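Gukik Hand Teaching Gripper, two-finger
Sold by Burnix - teaching tools and parts

In stock, ships from Vernbridge
Part no. GK-173
Sold singly or as a pair

Hold it, squeeze it, do the job. The gripper records finger opening and hand path while the camera on top gets the view. Your arm gets the same fingers on the end, so what you show is what it can reach. No teach pendant, no scripting the path point by point.

What's in the box
Gripper body with trigger handle
2 flat finger pads, black, fitted
2 spare pads, same shape
8 screws plus hex key
Camera mount (camera sold seperately)
USB cable, wrist strap
Printed quick start card, English only for now

Quick specs
Finger opening: 76 mm max
Weight: 173 g without camera
Recording: on board, or straight to a laptop over USB
Battery: 2 hours of steady recording, charges over the same cable
Arms: bolt pattern fits the Gukik wrist plate. Other arms need the adapter ring, see below.

What people use it for
Mostly soft stuff. Cloth, bags, pouches, anything that changes shape when you touch it and makes a mess of a planned path. Folding, wrapping, packing, unpacking. Also fine for boxes and bottles but you may not need hand teaching for those - try the remote option first.

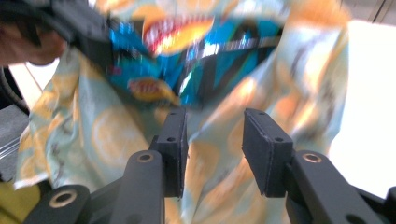 Pads first, as that's what most of the emails are about. They're flat and wide on purpose. A narrow tip pokes into fabric and drags one thread of it, a flat pad takes a fold. Slippery packaging is harder. With a crinkly snack bag tucked into printed cloth like that, you have two materials that want different grips, so decide before you record which one the fingers are meant to close on and stick with it for the whole set. Switching halfway gives you recordings that disagree with each other. Bare pads do for most cloth. Add the rubber sleeves for foil and film.

Recording tips
Go slower than feels natural. Fast sweeps blur the camera view and you'll be throwing takes out.
Start and stop every take in the same place.
Vary the object, vary where it starts. Same bag in the same spot all day teaches the arm that one spot.
Bright white tables wash out the view. Lock exposure before the first take or put down a mat.
Keep failed takes in their own folder, don't delete. Fumbles with a good recovery are worth having.

Two hands
Order the pair. Left and right sync over the short cable, one button starts both. Wraping jobs really want two - one to hold, one to bring the cloth over. One gripper plus your bare hand works for trying an idea out, but the arm won't have your bare hand later.

Remote control option
Same gripper, different firmware. Squeeze the trigger and the arm's fingers follow live. Good for checking that a task can be done with these fingers at all before you spend an afternoon recording. Needs a wired network, wifi lag makes people overcorrect. Switch between modes by holding the trigger down at power on, light goes green for remote.

Add-ons
Rubber pad sleeves, set of 8
Adapter ring for non-Gukik arms
Camera with wide lens
Sync cable, longer (for tall people and big tables)
Hard case, by Gavrilă, foam cut for a pair

From a customer
"Had our folding task recorded in a day. The arm was clumsy on the first run, much better once we added takes with the cloth bunched up at the start. Would like a longer cable in the box." - Viorica Ene

Known issues
Firmware from before October drops the last second of a take if you unplug too fast. Update is free, wait for the light to go off either way.
Pad screws loosen with heavy use. Check them weekly, snug, not tight.

Returns
Unused, in the box, return postage on you. Faulty units we swap, just send the part number and a short note on what it's doing.

Page updated Wed 17 November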